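Last updated: November
Filed under: Grippers & End Effectors, Bench Notes
8 comments | 115 shares

How I compare two sets of gripper fingers without fooling myself

I've been meaning to write this one up for ages, as I get asked about it a lot and my usual answer is a long ramble over tea. So, the ramble, typed out. It's how I test a new pair of fingers against the pair I already have, on an ordinary two-finger parallel gripper, using things you can pick up at any supermarket.

My own comparison was the Vosten rounded pads against the flat Casado ones. Both bolt straight on to my arm, both cost me less than a decent pair of shoes, and both looked marvellous in the shop photos (they always do!).

What you'll need

Two sets of fingers, the right hex key, a wrist camera, and a small crowd of household objects. I like a mug, a bowl, a drinks bottle, a little box and at least one rigid plastic tub or pill bottle. Get a kitchen scale too if you can borrow one.

Step 1: Fit the first set and zero it

Bolt the fingers on, close them gently with nothing in between, and tell your controller that's zero. Do this every single time you swap. I skipped it once and spent an entire evening blaming the Vosten pads for a gap that was all mine.

Step 2: Pick one force and stick to it

Start low. I set the controller to 8 newtons for the first round and left it alone, even when I was itching to nudge it up. If you change the force between sets you're comparing two things at once and you'll never untangle them.

Step 3: Mark where the object goes

A bit of masking tape on the table does the job. I mark the base of each object and put it back on the tape before every go. Then after the tidy goes I do a second batch with the object shifted a thumb's width to one side, and that's where fingers start to show their character. The flat Casado ones were lovely when everything was lined up and rather sulky when it wasn't.

Step 4: Close, lift, hold, put down

Lift by a hand's height, hold for a slow count, lower again. Log three things: did it lift, did it turn in the grip, did it come down where it started. I do 100 goes per object per set. Yes, it's dull -- put the radio on. The folks who make the Clidport controller have a logging page that will happily store 1000 rows before it grumbles, so there's room for both sets in one file.

Step 5: Watch the wrist view as the fingers close

Curved plastic is my favourite test, and I always do it from the wrist camera. Look at where each pad meets the side, and keep an eye on the label while you lift. If the print creeps round, the bottle is turning, and you'll spot that in the video long before you'd notice it from your chair. My zinc bottle, with its big black XIN MEI lettering on bright green, is perfect for it.

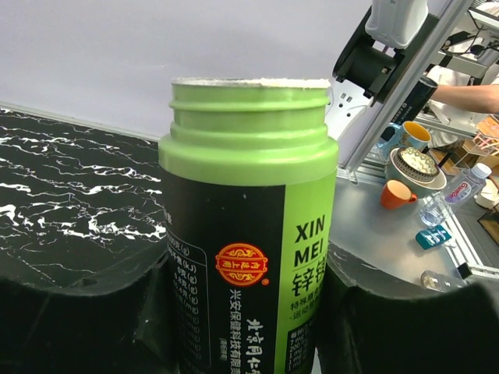

Treltiswood left a comment saying the label trick is fine for slow lifts but falls apart once the arm speeds up and the video smears, and that a strip of tape down the side of the bottle, with a thick pen line on it, is much easier to follow. Fair point, and I've pinched the idea. Treltiswood also reckons I ought to wipe the pads between objects, and I've added that to my own list.

Step 6: Swap and do it all again

Same objects, same tape marks, same force. Zero first! Then go up a notch in force and repeat the lot if you've the patience.

For what it's worth, I've kept the Vosten pads on for round things and I go back to the Casado ones for boxes. The swap takes me one mug of tea, most of it spent looking for the hex key.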